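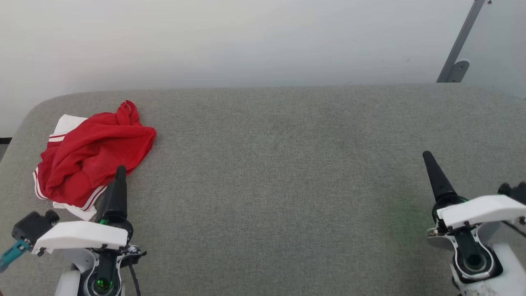

Zanele Botha would start with the sleeves, and she told us so before we had the first pile sorted. Find both cuffs, she said, lay them flat, and the rest of a jacket follows. Shireen Lekota starts from the collar. We have used both ways this season and the shelves look the same.

## Kit folding, Matlala clothing room

This page is about the team clothing at Matlala and how it gets from a heap to a shelf. The club keeps 53 pieces of kit in the room, most of them tops, shorts and track jackets. Everything is folded on one long table and goes back out in March.

**The red and white clothing.** Red fabric in a heap on top, white underneath and showing at the edges. The striped trim is red and white as well, and it helps when looking for a side seam in a bundle like this one.

**The table.** Gray felt-like fabric over the whole surface. Clothes don't slide much on it, so a sleeve stays where it is put. Lint does collect, and we go over it with a brush at the end of each session.

## How we fold

- **Jackets:** zip closed, face down, sleeves in, then fold the bottom up to the collar.
- **Shorts:** one leg over the other with the side stripes lined up, then in half from the waistband.
- **Tops:** same as jackets, but fold in thirds if they are going on the narrow shelf.

Anything inside out is turned before folding. Check pockets first. We have found hair ties, bus tickets and 2 locker keys, which are still at the desk.

## Where things go

Folded jackets go on the Allolen shelves by the door, 7 to a stack. Higher stacks lean. Shorts go in the drawers under them, smallest sizes on the left. Pieces with a loose trim or an open seam go in the mending bag, and Shireen takes that home on Fridays.

The old size labels are hard to read on 3 of the jackets. Measure across the chest and write the size on a paper tag until new labels are sewn in.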